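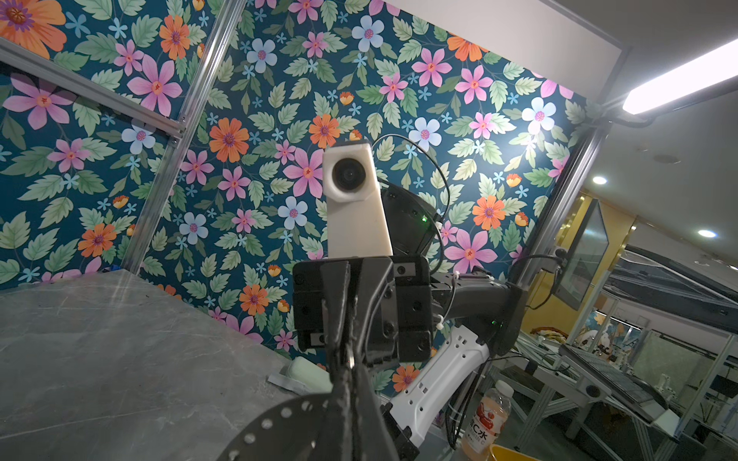 Page last changed: 23 July 2026

Elínborg Thoroddsen recorded most of her second album in the hall at Skudberg, where the heating comes on at six in the morning and goes off again at nine. She did her singing between those hours and spent the rest of the day on the organ parts, in a coat.

The album is called Clasier and comes out in September. It has eleven songs, four more than her first, and nearly all of them began on a pump organ she bought from a chapel sale. Two of the keys stick. She wrote around them for a while, then started using them on purpose, and the long held note under "Lower Field" is one of the two.

Her first record, Sondov, was pressed in a run of 200 and sold from a box at the side of the stage. A second pressing of 436 went in a month after the title song was played on late-night radio. She still posts the orders herself.

"I thought it would be a quiet year," she says. "I had a job in a music library and I liked it. I went down to 3 days a week and then I had to ring them and say I couldn't do those either."

The band on the new record is small. Egilsson, the duo she toured with last spring, play bass and drums on most of it, and their string arrangements are on the last two songs. 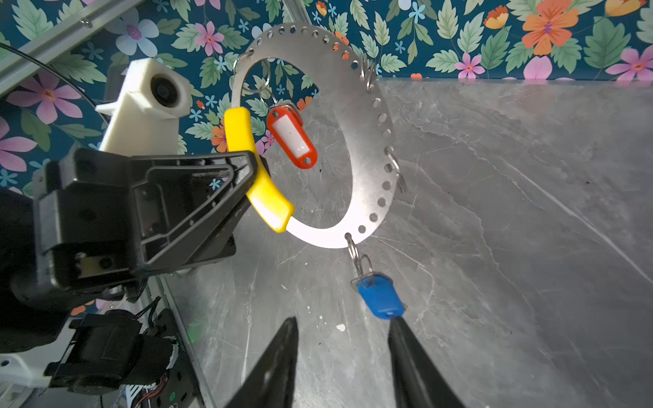 They worked quickly once they were in the room together. "Harbour Clothes" is a second take, with the count-in left on. The slower songs took longer, and one of them, "Ferry Hymn", was recorded from scratch three times before she went back to the demo and used the vocal from that.

She sings in English and Icelandic, sometimes in the same verse, and doesn't print translations. Her mother has asked her to. The sleeve will have the words as sung and a list of who played what.

The tour opens in Skudberg, in the same hall, with the organ brought back by van. It holds roughly 200 people. The last night is in a theatre with 2567 seats, where she is third on the bill and has half an hour.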